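Visit to the Prakileo open day, Flultville

Prakileo opens its Flultville building to outside visitors once a year, in August. I went this time with Abena Essien, who handles equipment safety at Flaltwood, where we both work. We run a small packing and kitting operation and have been looking at tabletop robot arms for the lighter jobs. We did not go to choose a model. We wanted to see how another shop writes its rules and whether people on the floor follow them.

Registration opened at 8:30. The badge desk gave each visitor a two-page sheet of site rules, and we were asked to sign the second page and hand it back. The sheet was plain and short. Stay behind the yellow line unless a host walks you over it. No lanyards near a live cell. Do not hand anything to a robot. Tie back long hair. There was a rack for bags at the door and everyone used it.

The day was split into a talk, a walk through the simulation group, a walk through the cells, and an hour for questions. Groups were kept to ten.

The talk

Tatu Massawe gave the talk. He runs the group that writes and keeps the work procedures. Prakileo calls the whole set the Abugri rules, after the street the first workshop was on. The current edition is thinner than the one before it. Massawe said they took out anything an operator could not check from where they stand. A rule such as "operate at a safe speed" is gone. In its place there is a number for each task, printed on the task card, and a line for the operator's initials.

He spent most of his time on three parts of the rules: how a task gets from simulation to a real arm, what has to be on a task card, and who can change a setting.

The first part interested us most. At Prakileo a new handling task has to complete 400 runs in simulation before it is loaded on hardware. The runs have to use the same version of the task from start to finish. If someone changes the grip width or the approach height in the middle, the count goes back to zero. Massawe said this rule gets the most complaints and that he has no plans to loosen it.

The runs are logged with the start position of the object, the result, and a reason code for any failure. "Dropped" and "missed" are separate codes. So is "touched the rim," which used to be entered as a success if the cup stayed upright. They changed that after people on the cell side kept finding chipped ware in tasks that had a clean record.

The simulation group

This is a long room on the second floor with desks on both sides. We were shown a cup task, used at Prakileo to train new staff. The setup has two arms, and the written task says which one moves and where the other one has to be while it does. Abena asked what happens if that line is left blank. The reviewer sends the card back without reading the rest.

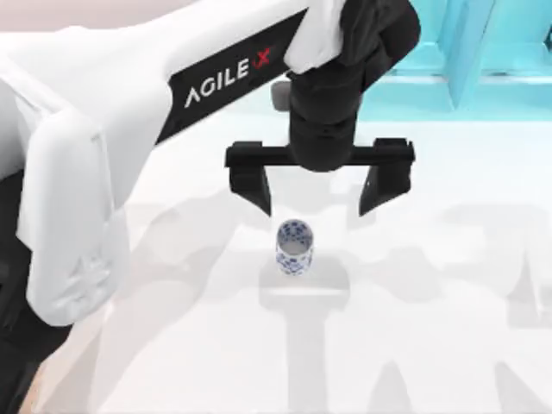 The review for a pick like this covers the same points each time. The fingers must be fully open before the gripper comes down. The gripper stops at a set height over the object and holds there before the last move. The object has to stand clear of anything else the fingers could catch on. Closing force is set by the weakest item in the family, so a task written for steel cups cannot be reused for porcelain without a new card.

The hold was new to me. It adds time to every cycle, and our own people would argue with it. The reviewer who showed us the task said the hold stays in until the task has passed on hardware, and then the cell lead can ask in writing to have it shortened. It can't be removed.

I asked how far they trust the simulation. She said they trust it for reach, clearance and collisions between the arms. They don't rely on it for slip or for how a surface wears, and the rules say so in the first paragraph of that section. Anything to do with friction has to be tested again on the real arm with real ware, at reduced speed. We have nothing like that paragraph at Flaltwood and I copied it down.

They have 1072 task versions on file, including withdrawn ones. Nothing is deleted. A withdrawn task is locked and carries a note saying why, and you can read the note but not load the task. Of the total, 978 have a complete review record. The rest are from before the present rules and can't be run until someone reviews them. Massawe had given us both figures in the talk, and the list we were shown matched.

The cells

After a coffee break we went down to the floor. Each cell has its task card in a holder at the entrance, at eye level. The card gives the task version, the permitted objects, the speed limit, the rest position of each arm, and the name of the person who signed the release. On the back is a list of what to do after a stop.

The stop procedure is worth writing out, as it differs from ours:

Press stop.
Do not reach for the object, even if it is about to fall.
Wait for the arm indicator to change.
Write the time and the reason on the cell sheet.
Call the cell lead, who is the only person allowed to restart.

Abena liked the second line. At our place the instinct is to save the part, and our written procedure doesn't mention it at all. The operator we spoke with said they lose a few cups that way and the cost is booked to the cell without any discussion.

One thing I thought was weak: the cell sheets are on paper and are typed in at the end of the shift. Two of the entries we looked at had no reason filled in. Massawe said he knew about it and that the sheets are checked weekly. I would want it done daily.

We also noticed that the yellow line was worn through at one corner, next to a pallet bay. Abena mentioned it to our host, who wrote it down.

Questions

Most questions from the group were about cost and staff time, and Massawe didn't give figures for either. He did say that one reviewer can clear a simple task in a morning if the card is filled in properly, and that most of the delay comes from cards that are not.

Someone asked who can override the rules on a busy day. The answer was that the cell lead can stop a task but can't release one, and the people who release tasks do not report to production. Settings are changed under a personal login. Shared logins were ended when the current edition came in.

What we are taking back

Abena is rewriting our stop procedure first. I am drafting a task card along the lines of theirs, with a space for the rest position of any arm that isn't moving. We will propose a fixed run count in simulation, with the reset on any change. I don't know yet if 400 is the right number for our work, which has fewer kinds of object, and we will need to try it on one task before we settle on a figure.

Prakileo gave us a blank card and a copy of the reason codes. Both are in the shared folder under Flultville visit.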